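Hamel Floor Paint, Two-Part, Satin

Item 1483. Sold by the kit. Sizes: 2 quart, 2 gallon.

Hamel is a two-part floor paint for concrete, old tile and sound plywood. The maker calls it "the last floor you will ever paint." We have sold floor paint long enough to distrust that sentence, and we asked them to take it off the can. They wouldn't. What follows is what we think you're getting for your money.

It is a good hard paint. It levels well with a short-nap roller and it doesn't yellow as quickly as the older Fivness product we used to carry. It also scratches if you drag a filing cabinet over it, same as every other paint on this site. If you need something that shrugs off forklifts, you need a poured floor and a contractor, and we don't sell either.

Colors

The factory card shows white, slate, sand, bright yellow, red and dark red. The card is printed, and printed cards lie. Red is the worst offender: on the card it looks close to brick, and on a floor it is a good deal louder. Order a sample pot before you commit to a whole room. Marama Waaka at our counter will mix one while you wait, but she won't match a color from your phone, so please stop asking her. 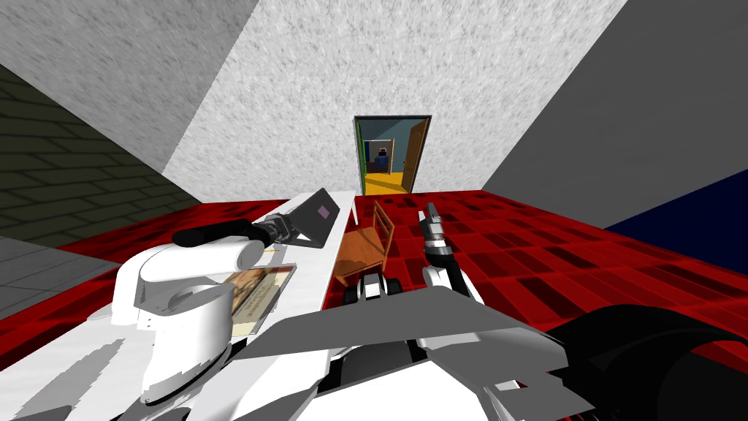 White table, laptop at the far left.

Checkerboards

Half the people who buy Hamel want to paint squares with it. The brochure says you can tape over the first color after six hours. We tried that twice and pulled up paint both times. Give it overnight, and longer in a damp basement. Use a low-tack tape and press the edges down with a plastic card. The brochure also says one coat of the second color is enough. With dark over light, maybe. With yellow over anything, no.

Pick two colors with some distance between them if you want the pattern to show from the doorway. Two shades of the same color can look very handsome, though in poor light they run together, and you may wonder why you spent a weekend on your knees.

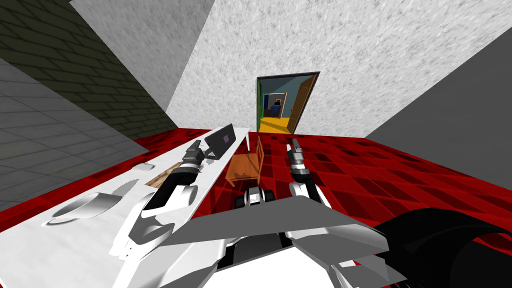

3 min read

Where one floor color meets another

Doorways are where paint jobs get found out. Decide which side of the door the change belongs on, with the door closed, and mark it before you open a can. Thibault Texier, who wrote the fitting notes for the older kits, puts the line under the middle of the closed door. Our own preference is a metal strip over the joint. It costs extra and it hides a wobbly edge, and most edges wobble.

Coverage

The small kit is labeled for 200 square feet and the large kit for 500. Those numbers assume a smooth, primed floor and somebody careful with a roller. On bare concrete, expect less. We'd rather sell you the right amount once, so send us your measurements and say what's down there now.

The "stain shield" additive

Flullach Stain Shield comes as a small bottle you stir into the second part. It adds to the price, and we can't see what it does. Hrvoje Vasić left coffee and motor oil on two painted boards, one with the additive and one without, and wiped both the next morning. He couldn't tell them apart and neither could we. It stays on the page because customers ask for it.

What's in the kit

One can part A
One can part B
Stir stick
Non-slip grit, one bag (optional to use, and hard to mop once you have)

Not included: roller, tray, tape, primer, patience.

Returns

Unopened kits only. Mixed paint can't come back, whatever color it turned out to be. The June batch of Sand ran slightly pink, so if you're touching up an older floor, check the lid and call us first.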